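Things I have learned from moving a desk

The desk weighs 139 pounds. I know this because the freight label said so, in type larger than my name, and because I then carried it up two flights of stairs in Clidton with the help of a neighbor who has not knocked since.

I bought it secondhand from a shop called Plerach, which sells office furniture from companies that have stopped needing offices. It cost me 50 dollars. Getting it home cost more than that, and I have decided to leave the exact figure out of this post and, if possible, out of my memory.

My old desk was a door on two filing cabinets. I wrote on it for years and complained about it to anyone who stood still. It wobbled. It had a hole where the knob used to be, and pens went down there to start new lives. I now miss the hole. The new desk has no hole, so the pens just roll around in plain view, waiting for me to use them.
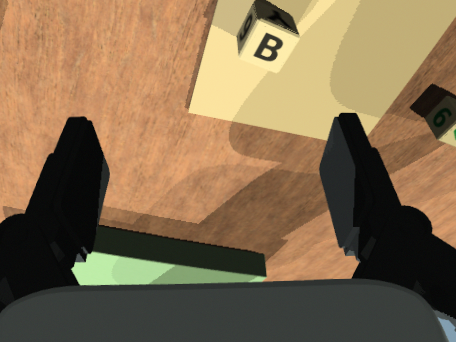 Blocks on a wood top.

The first week I did no work at it at all. I sat down each morning in September with coffee and good intentions and moved the lamp. Left side, right side, back left. I read a long article on desk height and learned that mine was wrong, then read another that said the first one was wrong. By noon I was usually on the couch with the laptop on my knees, which is where I wrote most of this.

Then there is the matter of the drawers. The left one opens. The right one opens up to a point, and past that point it wants to be asked nicely. Inside I found a parking stub from the Kazemi garage and a dried-out marker. I kept the stub – it seemed rude to throw it away after all those stairs.

Next month I plan to look into a chair. The neighbor has been told it will be a light one.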